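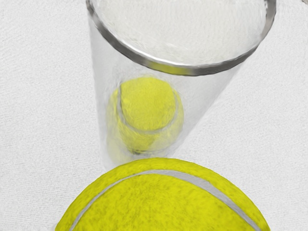

**Figure 3.** Rendered view in the ball-and-cup task, with one ball inside the transparent cup and a second in the foreground.

### 4.2 Collecting demonstrations by remote control

All demonstrations for the ball-and-cup task were recorded in simulation. The operator held a six-axis hand controller, which we call Skanik, and watched rendered views like the one in Figure 3 on a desktop monitor. Moving the controller moved the simulated tool by the same amount, scaled down by half. A trigger under the index finger opened and closed the fingers. No motion planning ran between the operator and the simulator, apart from a check that refused commands outside the joint limits.

We picked this task for two reasons. The first is that a clear cup is hard to see. Its walls show the surface behind them, and a ball inside is visible partly through the open top and partly through the side, where the wall bends its outline. In Figure 3 the yellow of the enclosed ball is repeated lower down in the cup wall. A policy that looks only for yellow regions can place the ball too low. The second reason is that the balls look alike, so color and texture do not tell the robot which one it should pick up. That has to come from where the ball is relative to the cup.

An episode begins with one ball in the cup and one on the surface. The operator must lift the ball on the surface, carry it over the rim, and let go so that it comes to rest inside. An episode counts as a success if both balls are in the cup and the cup is upright when the timer ends. Starting positions were drawn at random for each episode, and the operator did not see them ahead of time.

Eighteen operators took part. Each had a practice period of 16 minutes, with no recording, before the first session. We gave them no advice on how to approach the cup. Most came straight down over the rim. A smaller group came in low from the side and lifted late, and these episodes had more contacts with the cup wall. We kept both styles in the data.

In total we recorded 3403 episodes. We removed 909 of them: those in which the timer ran out, those in which the cup tipped over, and a small set with gaps in the controller log. The episodes with tipped cups were stored separately and are used only in the recovery tests of Section 5.4. The remaining 2494 episodes form the training set, which we refer to as Stasura.

Depth was the main complaint from operators. With a single view it was difficult to judge whether the held ball had cleared the near side of the rim — several people released too early in their first session and hit the edge. We tried drawing a shadow marker under the tool, but took it out again, as the marker would also have appeared in the training images. In its place we added a light vibration in the controller when the held ball touched anything. Operators felt this cue, and the learned policy never received it. We return to this mismatch in Section 6.

Images and controller commands were stored at the same rate and matched by simulator time, so network delay between the operator's desk and the rendering machine does not shift one against the other. It does affect how people move. Operators working over the slower link paused more often above the cup, and the policy trained on their episodes alone picked up the same pauses. Oanh Bùi reviewed the logs and marked every pause longer than one second. Trimming the marked pauses shortened the episodes but left the paths of the tool unchanged. Results with and without trimming are reported in Section 5.2.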